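Drolbridge Leadership Forum
20 November 2018 | By the Forum Office

Print this page | E-mail this page

1/7 The Drolbridge Leadership Forum is pleased to confirm that bookings for its next speaker season are now open to member organisations.

2/7 The season comprises four evening talks at Stetlow Hall, on confidence, public speaking and managing change.

3/7 Last season's talks were attended by 1,698 people. We thank all who took part.
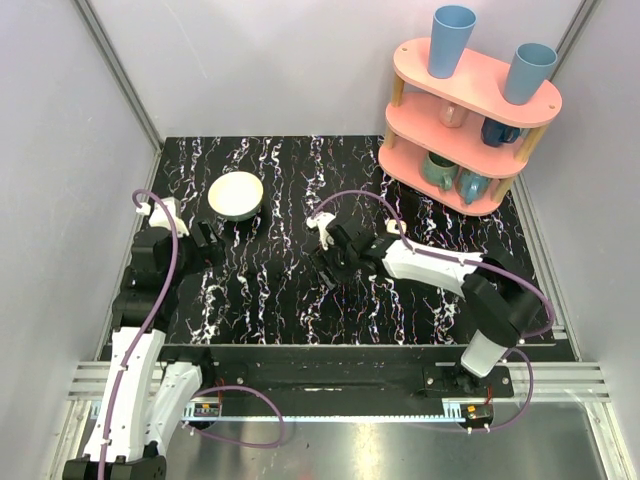 Photo: Drolbridge Leadership Forum

4/7 Kusuma Training will again lead the workshop that follows each talk. Places must be reserved separately.

5/7 Members in Nodham may book through their local branch.

6/7 Proposals from speakers for the June conference should be sent to the Forum Office in writing.

7/7 Fees and access details are available on request.

This site uses cookies. By continuing to browse, you accept their use.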